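Yaryna Zinchenko
@yarynaz

Spent the morning doing flowers for the front tables and I have thoughts about artificial tulips. Short thread.

1/ We went artificial in May. Real tulips last me four days in a warm room, five if I remember to top up the water. I was buying them every week and throwing them out every week.

2/ The first batch came from Bindthorpe and they were fine from across the room. Up close the stems were too straight and every bloom was the same red. A row of identical tulips looks like a sign for a tulip shop.

3/ So this time I bought mixed colors. 60 stems, one box, $258 with shipping. That's a lot to spend in one go. I was spending more than that on real ones by the end of spring.

4/ They arrive flat. The leaves are pressed tight against the stem and the heads all face the same way. If you put them straight in a vase they look like pencils. Take each one and bend the leaves out first, some to the side, some up and over.

5/ Then bend the stems. Real tulips lean. They keep growing after they're cut and they go toward the light, so a vase of them is never tidy. I let one or two go nearly sideways. 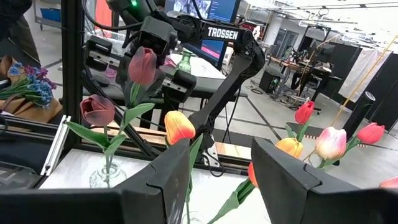
Bindthorpe, November 22, 2022

6/ Clear glass for the vases, small round ones. I tried white ceramic and on a white table it all disappeared. The ribbed glass hides the cut ends a bit, and I like that you can still see stem.

7/ On color: I put the two dusky ones together on the left because they go muddy when they're mixed in with the bright ones. The yellow that turns orange at the bottom is my favorite of the whole box. The bright red goes high.

8/ The cream one with the pink-purple edges I wasn't sure about. In the box it looked like candy. Next to the coral and the golden yellow it's fine. I'd order more of those.

9/ Small vases are better than one big one. You need fewer stems in each and you can push them together or pull them apart depending on what else has to go on the table.

10/ Someone will ask about water. I don't put any in. Anjani Ngau does at her place, an inch or so, and says it looks more real. It also leaves a line on the glass, and then you're washing vases for plastic flowers.

11/ Dust is the actual problem. Soft paintbrush, every couple of weeks, from the middle of the bloom outward. Don't use a damp cloth on the dark ones. I did that to one of the old reds and it dried with a pale patch.

12/ For storage, stand them up in a tall box with tissue between the heads. Laid down they go flat again and you get to do all the bending a second time.

13/ Serena Galli asked where the wire cutters are from. Papadakis, the small pair. You need proper ones, the wire in these stems ruined my kitchen scissors.

14/ Forgot to say, cut them to different lengths. I take an inch off, look, then take off another inch if I need to. I've cut two too short so far and they've gone in a jar by the sink.

15/ There are still stems left in the box. Syafiqah wants some for the hallway shelf, so I'll do those tomorrow and post them if they come out all right.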